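Washing Wool at Home: Ermanno Grasso on Water, Soap and Felting

By Inese Strazds
Jan 23, 2025

Ermanno Grasso trained as a textile chemist and spent the first part of his career in the finishing department at De Luca, a mill that supplied coating fabric to small garment makers. He now runs a cleaning and repair shop in Flultton, where most of the work is wool: overcoats, suits, blankets and the occasional choir robe. We spoke at the shop for a little over an hour. The subject was hand washing, which Grasso recommends more often than his customers expect.

"The label is written for the person who will do it badly," he said. "The manufacturer has to assume hot water and a full spin. If you control the water and you control the movement, a lot of plain wool can be washed."

He began with felting. A wool fiber is covered in overlapping scales, all pointing toward the tip. When the fiber is wet and the fabric is worked, the fibers travel past one another more easily in one direction than in the other, and they do not travel back. The fabric gets thicker and smaller. Grasso does not think temperature alone deserves the blame it gets.

"Warm water with no movement does very little. Cool water with a lot of movement will felt a sweater. The worst case is the two together, followed by a sudden change. People wash warm and rinse cold, and they squeeze while they rinse."

His own practice is to keep every bath at 30 degrees Celsius, wash and rinse alike. He uses a kitchen thermometer. The garment goes in opened flat, is pressed down until no air comes up, and is then left alone. For a lightly soiled sweater he allows ten minutes. For a coat that has been worn all winter he would sooner change the bath twice than leave it in longer.

On detergent he was brief. Wool tolerates mild acid and is damaged by alkali, so he looks for a neutral product with no enzymes. Protease, the enzyme that breaks down food and blood stains, also breaks down wool, which is a protein. The damage does not show after one wash. It shows as thin places at the elbows and seat a few seasons later, and the owner usually thinks of moths.

"I had a jacket from Liliana Leone, the tailor across the street," he said. "She had made it herself and she was certain it was moths. There was no grazing on the surface, no holes with clean edges, only a general loss of strength. You could put your thumb through it. Her husband had been washing it with the shirts."

I asked about hard water, which is a local complaint. Grasso said it matters mainly with true soap. Calcium and magnesium combine with soap to form a gray curd that settles in the nap and is hard to remove. Modern synthetic detergents are less affected. Anyone who insists on soap flakes should soften the water first or add a small amount of white vinegar to the last rinse. He measures 53 milliliters for a large tub, a number he settled on after a series of tests at the mill and never saw a reason to change.

Color is a separate problem. Blacks and navies on wool are often dyed with chrome or premetallized dyes and hold well. The lining is another matter. Linings are frequently viscose or acetate, dyed by another supplier, and they may bleed at a temperature the wool would not notice. Grasso tests every lining with a damp white cotton cloth, held against an inside seam under a weight for five minutes. If color comes off, the garment is not washed.

He also declines anything with fused interlining. In most tailored jackets made at the lower price levels, the front is glued to a stiffening layer with a heat-set resin. Water can loosen the bond in patches and the front bubbles. "You pinch the cloth between the buttonholes and pull the two faces apart. If you can feel a third layer floating, it is canvas, and you have some options. If you feel one stiff thing, leave it."

Rosalba Greco, who handles the repairs, joined us for part of the conversation. Her view is that mending should come before washing in every case. A small hole in dry cloth is a small hole. The same hole in a soaked coat carries the weight of the water hanging from it, and a heavy overcoat can hold several times its own dry weight. She runs a line of basting thread around any weak spot and takes it out after the cloth is dry.

Drying was the topic on which Grasso had the most to say. The standard advice is to roll the garment in a towel and lay it flat, and for knits he agrees without exception. Woven cloth gives more room. A firmly woven fabric of 500 grams per square meter can be hung, he said, provided that most of the water has been pressed out first and the shoulders are supported across their full width.

"A wire hanger is a knife," he said. "I use a padded form, or a rolled towel over a wide hanger. You pull the hem straight, you close one button, and you keep it out of the sun and away from the radiator."

Relative humidity in the room should come down gradually. In August, when the air in the shop can reach 90 percent, he runs a dehumidifier and still allows three days.

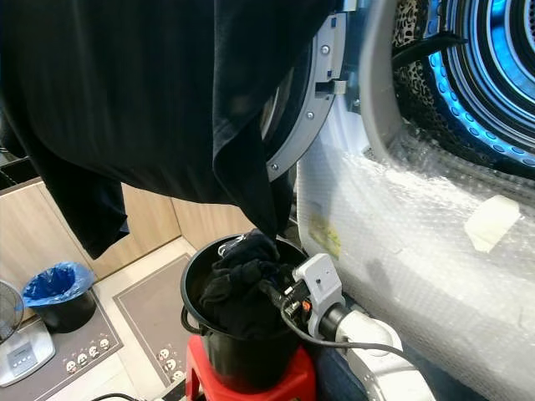

Pressing comes last and uses steam, with a cloth between the iron and the wool. Grasso lowers the iron, lifts it, and moves it to the next spot without sliding. Then the coat stays on its form overnight, and the pockets are checked by hand for any dampness before it goes back to the customer.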